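How to Fold a T-Shirt So It Stays Folded

Posted by Rochelle Park, Oct 7, 2019
Shares: 449 | Comments: 3

My mother folded shirts on top of the dryer with one eye on the stove, and for most of my life I did the same. Then last April I moved into a place with exactly one dresser, and I had to learn to do it properly. I've been a little obsessed ever since (ask my sister!), so get yourself a cup of something and let's fold.

Step 1. Clear a table and look the shirt over

Use a table if you possibly can. Beds are soft and the shirt sinks into them, and then you're chasing wrinkles all evening. Make sure the surface is clean and dry before you lay anything down.
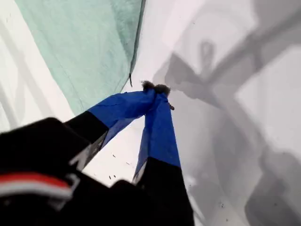
Lint and loose threads are worth a minute of your time before you start folding, especially on light colors. On mint green, a dark, fuzzy little tuft stands out like a bug on a wedding cake, and so does a thin dark thread dangling off the edge of the cloth. Pick the fuzz off with your fingertips. Snip a thread if it resists, and please don't yank it, as I once opened up half a hem that way and was sorry for a week.

Step 2. Spread it and find your corners

Lay the shirt face down and smooth it from the middle outward with flat hands. Then take hold of the hem at each corner and give it a gentle tug toward you.

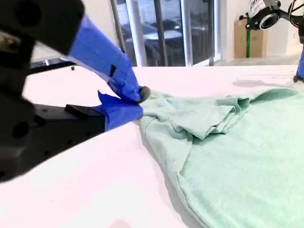 Go easy on the sleeves, too. They like to tuck themselves underneath, and if you fold over a hidden sleeve you'll have a lump in the finished shirt that no amount of patting will cure. Slide your hand under, pull the sleeve out flat, and carry on.

Step 3. Bring in the sides

Fold each side toward the center, sleeve and all. For an everyday stack I keep the sides straight up and down. For a suitcase I angle them in from the hem so the top comes to a point, and then I roll from the point down. It makes a snug little bundle!
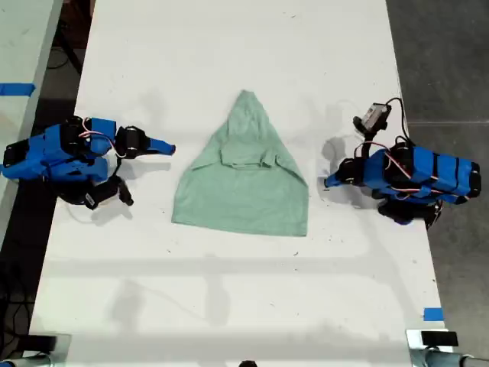 Sides angled in, hem straight across the bottom.

Now press the whole thing with your palms, fold or roll, and put it away before the cat finds it.

Comments

Hollis Mahmoud: Tried the pointy one for a weekend bag and fit two more shirts than usual. My rolls are still lopsided.

Annag Semple: Does this work on long sleeves?

Rochelle Park: It does, Annag! Just double the sleeve back on itself first.

Related
Sorting Socks Without Tears
A Better Way to Hang Sweaters
What to Keep in a Small Mending Kit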